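I have now owed the Stevens County parking office money for longer than I have owned the car. A thread.

The original ticket was $15. I was parked legally, in a spot marked Resident, holding a resident permit. The permit was for Zone C. The spot was Zone C (East). Fine. 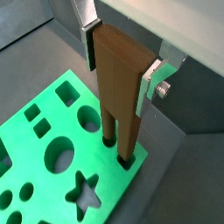
So I went to pay it online, like a citizen. The portal is run by a company called Simell. Simell wanted a citation number with 12 digits. My ticket had 11. I added a zero at the front and it pulled up a boat.

Called the help line. I was caller 29. The hold music is one bar of a flute thinking it over. At caller 4 it wished me a good evening and hung up.
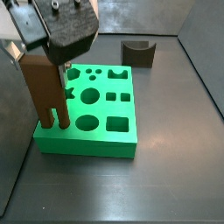

By December the fine was $86. The late notice went to my old apartment on Drerkonach Street, where the new tenant kindly wrote "not me" on it and mailed it back. The county filed that as an appeal. My whole case now has the logic of that green block with the holes in it: there's a round one, a pentagon and an arch, and I'm a form in a shape they stopped cutting years ago.

The appeal was denied, by the way. I lost a case I didn't file, on the grounds that I was "not me."

Went in person. The window closes at 3:30. The sign saying so is inside, past the door that locks at 3:30. 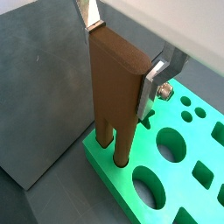 Second visit, I got a very nice clerk who found my account in under a minute. I have a credit of $900. It belongs to the boat.

She can't move it. She can't remove it either. She suggested I try the Cikum branch, which handles marine.

Anyway, does anyone know where you park at the Cikum branch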